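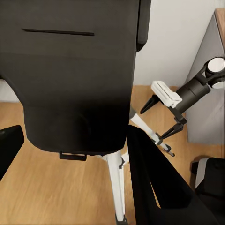
Careers / Port and Terminal Operations

Berth Planning Analyst, Zandcombe

Turkeo runs scheduling and yard planning for container terminals. We have an opening for a berth planning analyst at our Zandcombe office. The post is full time and reports to the operations planning desk.

The analyst maintains the rolling 10-day berth plan, checks vessel arrival data against carrier schedules, and flags conflicts in crane allocation. Inbound volume at the terminal averages 800 containers per day. Plan revisions are issued at two fixed times per shift – late changes go through the duty planner.

Required:
- 2 years in terminal, carrier or rail planning
- Working knowledge of SQL and spreadsheets
- Ability to read stowage plans

Experience with drayage appointment systems is useful but not required. Shifts are nine hours, with one rotation per month at the Padilla inland depot.
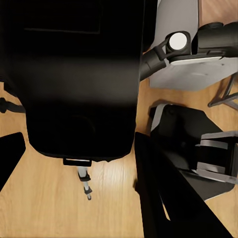
Black fabric, with strap and loop.

Send a resume and a one-page summary of a planning problem you have worked on. Applications received after 7 February 2025 will be held for the next intake. Applicants from the December round do not need to reapply.

Shares: 9 | Comments: 0

Contact | Privacy | © Turkeo | Back to top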